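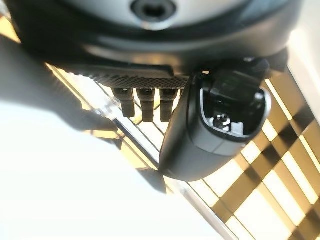
The aim of this project was to find out how far the sugar in a plain vegan biscuit can be reduced before the dough stops holding a cut shape. The base recipe came from the Sirley recipe cards used in our first-year practical and contains flour, plant-based spread, caster sugar, oat milk and vanilla. Each batch was rolled between two guides and cut with a plain round cutter. A docking tool was made for the trial with three short posts side by side in a row, rounded at the tips and with a wider collar near the top. The collar acted as a depth stop.

## Method

Flour was held at 1,000 g per batch. Sugar was reduced in steps of 5 per cent of the original weight, with no other change. The dough rested in the fridge for 60 minutes and was baked for 15 minutes on the middle shelf. Two spreads were compared, Duvo and Ikex, both bought in February from the same shop. Diameter was measured with a ruler across two directions after cooling.

## Results

Less sugar gave less spread in the oven, as expected. The lower-sugar doughs also cracked at the edge when rolled, and the Ikex dough cracked sooner than the Duvo dough. Colour was paler throughout - the last batches looked underbaked but snapped cleanly.

## Limits

The oven in the Pangilinan kitchen runs hotter at the back, and trays were not turned. Taste was not scored. A repeat should weigh the oat milk, which was measured by volume here.

Submitted Sunday, March 13, 2011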